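Gruvero Student Dance Club opens registration for the spring season

The student dance club of Gruvero has opened registration for its new season, which starts in April. The club offers ballroom, Latin and swing, and it accepts students from all faculties, with or without experience.
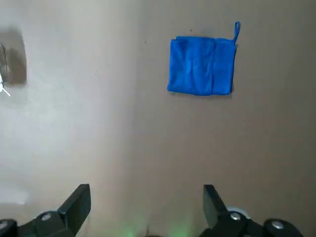 Classes and levels

Beginners meet at 18:00 in the small hall on the Skokwood campus. The competition team trains after them, from 19:30. The club has 448 members at present, and the beginner group is the largest. A partner is not necessary for registration, as the teachers change the pairs during each class.

The fee for the season is 39 euros. It includes all classes of one level and the entry to the practice evenings. Members are asked to bring clean indoor shoes, a towel and water.

Flulia Cup

In the same season the club will host the Flulia Cup, a competition for student couples, in the Lungu sports hall. The hall has 600 seats for the public. The club has received a grant of 2000 euros from the student union for the music and the floor rental.

Registration

Students can register at the club desk in the Skokwood main building or by the form on the club website. Questions from the press can be sent to the club office.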